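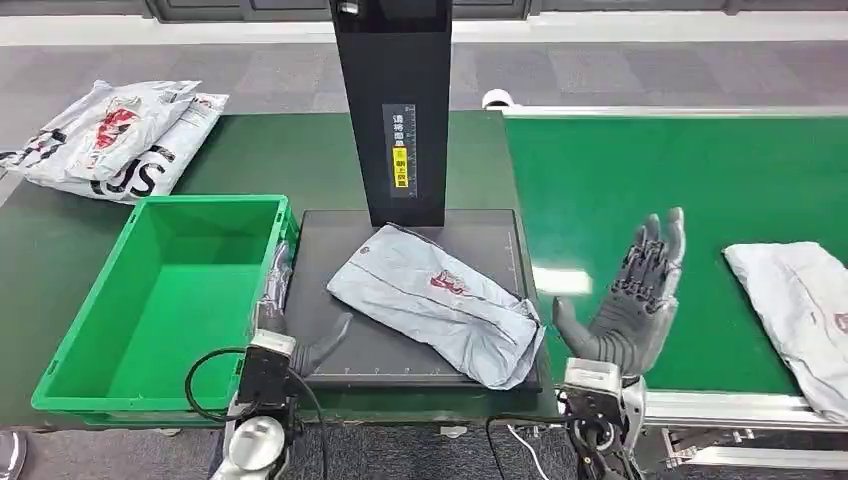

Domgate has opened a second parcel desk at its Nosside depot, aimed at small online sellers who bring in their own packets. The desk started taking parcels on 08/08/2020. Packets are put on a flat black weighing platform with a ruler scale along its right edge, and a label on the column behind it, in Chinese, asks for the shipping label to be placed facing up. A green conveyor belt runs beside the platform. Sellers can leave up to 45 packets in one visit without booking, and larger loads need a slot.

The depot handled 3027 packets from small sellers in December, and the single desk it had then could not keep up, said Meron Endale, who manages the site. Queues reached the loading doors on several evenings and some customers were asked to come back the next morning.

"Most of what comes in is clothing in plastic mailer bags," she said. "They weigh very little but people still had to stand behind somebody with a trolley full of boxes. We wanted those two groups kept apart."

Boxes will stay at the old desk by the east entrance. Soft packets and mailer bags go to the new one, which is to the left of the main door. Prices are the same at both.

Customers are asked to close bags fully before they arrive and to stick the shipping label on the flattest side. Labels folded over a seam or covered with shiny tape may have to be printed again, at a charge of 45p each. Old labels should be taken off or blacked out if a bag is being used a second time. Tape and marker pens are kept at the counter, but Domgate does not sell mailer bags at Nosside.

Milan Van den Broek, who sells second-hand cycling clothes from a unit on the Wernaron estate, tried the desk in its first week with 2 sacks of orders. He said the weighing was quicker than before but that parking was still a problem. "There are only a few spaces at the front and vans get them first," he said.

Domgate said it had asked the landlord, Zeng, for more short-stay spaces and was waiting for an answer. The bus stop for route 94 is opposite the gate.

The new desk closes an hour earlier than the old one. Packets left after the last collection will go out the following working day.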